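Chapter 7
When Two Hands Share One Pan

I used to think grasping was the hard part. Then I spent a January with Suryani Liew, trying to get our planner, Plisix, to move a wok full of beans, and I changed my mind pretty fast!

Closing the fingers on a handle is one decision. Once a second gripper has hold of the opposite rim, every motion you plan for one side is a motion the other side has to live with – and if your two pose estimates disagree by even a little, the pan gets squeezed or twisted between them.

So in this chapter we'll treat the pair of grippers and the pan as one closed chain. We start with the fiducial tags and what they can tell us about where each finger block is (Section 7.2), then write a small controller that lets one side lead and the other give way. You'll need the transform code from Chapter 2, so keep it handy.

One warning before we start: shiny metal is miserable for depth sensing, and I'll be grumbling about it a lot. 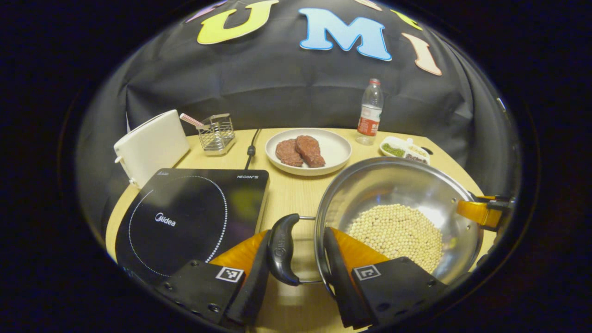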